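How to Fix a Squeaky Floor From Above

A squeak usually means a floorboard or subfloor panel has come loose from the joist and is rubbing on a nail. If the ceiling below is finished, you will have to work from the top. Our upstairs hall in Latley had two bad spots and both were done in an afternoon.

What you need

Drill and a small bit
Trim-head screws, 2 inches long
Stud finder
Wood filler that matches the floor
Talcum powder
Putty knife and a rag

Step 1. Find the squeak
Walk the floor slowly in socks and mark each noisy spot with painter's tape. Have someone else step on it while you listen close to the boards.

Step 2. Try powder first
Work talcum powder into the joints between the boards and wipe off the extra. If the noise is only board against board, this may be all it takes.

Step 3. Find the joist
Run the stud finder across the floor. Once you find one joist, measure over to the next. Ours are 16 inches apart, but older houses vary.

Step 4. Drill and screw
Drill a pilot hole through the board at the joist. Drive the screw until the head sits just below the surface. Stop there, or you can split the board. Put in a second screw a couple of inches away if the board still moves.

Step 5. Fill
Press filler into the holes, scrape it level and let it dry before sanding lightly. The Wallin filler dries a shade darker than it looks in the tub, so test it in a closet.
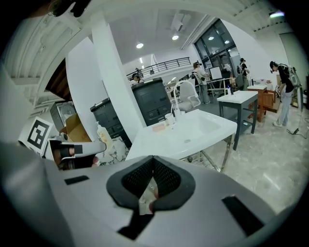
Gray gripper and a black-and-white marker card.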